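4.3 Checking the gripper after a finger change

Do this check each time the fingers on the Jundar gripper are replaced, and once every 100 hours of running.

Caution: Keep hands out of the cell while the arm is enabled. The fingers can close without warning during homing.

1. Press Stop on the pendant and wait for the amber lamp to go out.
2. Wipe both fingertips with a dry cloth. Do not use solvent.
3. Check that each finger is seated fully in its slot, then tighten the screws to 3 Nm.
4. Enable the arm and select Home Gripper. The fingers open, close and open again.
5. Set the grip force to 12 N.
6. Load a mesh bag and a basket of fruit into the cell and open the wrist camera view.
7. Jog the arm to the lower part of the bag and close the fingers on the netting. Both fingertips must be in view. 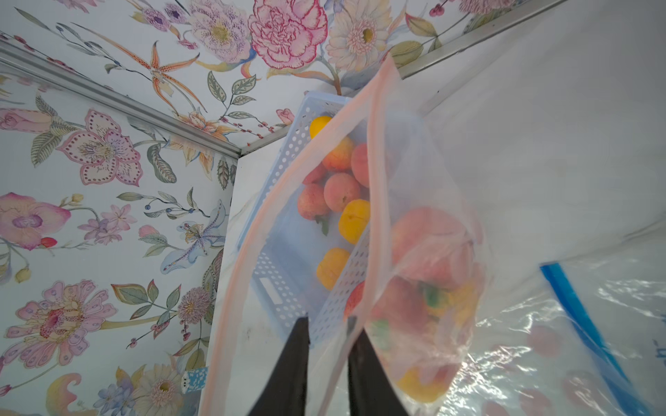

Figure 4-6. Wrist camera view, fingers closed on the lower part of a mesh bag.

8. Raise the arm slowly and hold for 5 seconds. If the netting slips, lower the arm, open the fingers and repeat from step 2.

Note: Mesh is thin – a fingertip that is slightly out of line may still hold a box but drop a bag.

9. Save the settings under Tools > Gripper > Store.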